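Varela recalls gripper fingers after grip-release fault

For release: September

Varela is recalling the finger sets on its Colteo table-top arm after a fault that can cause the gripper to let go of an item before the arm has finished moving. Nearly 170 arms are affected. All were supplied with the first version of the finger mount.

Two incidents have been reported, both at the Tramen bakery and catering site. In each case the arm was moving an empty bread basket along a counter when the fingers opened without a command. The first basket landed on the counter. The second fell to the floor on the staff side. No one was hurt and nothing else was damaged.

Tramen stopped using the arms the same morning and reported the fault to Varela. The site has gone back to setting out baskets by hand until the new parts are fitted.

Tests at the Premau workshop repeated the fault. The pin that holds each finger to its mount can work loose when the arm grips a thick or uneven edge many times over, such as the twisted rim of a woven basket. Once the pin has moved, the position sensor gives a false reading and the controller opens the fingers to correct it. Smooth-sided trays and boxes did not cause the fault in testing, but Varela is asking all owners to follow the same steps whatever they handle.

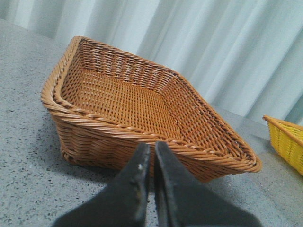 Issue 7, page 2

Owners of a Colteo arm should do the following:

Stop using the gripper now. The arm may stay powered for software updates, with the gripper switched off at the controller.

Check the mount. First-version mounts have a single pin on each finger. Mounts with a pin and a locking plate are not part of this recall.

Do not tighten or glue the pin. This hides the fault and does not cure it.

Register the arm with Varela service, giving the serial number from the base plate. Replacement finger sets and mounts will be sent free of charge, with fitting included for sites that ask for it.

A software update is also being sent to every Colteo arm. After the update, the arm will stop and hold its position if the finger sensors disagree, and will sound an alert. The update does not replace the new parts, and the gripper must stay out of use until both have been installed.

Scuffs and light scratches on the fingers are normal wear and are not a sign of this fault.

Varela apologises to Tramen and to all Colteo owners for the disruption. Shipping of the new parts begins this month from Premau.

Ends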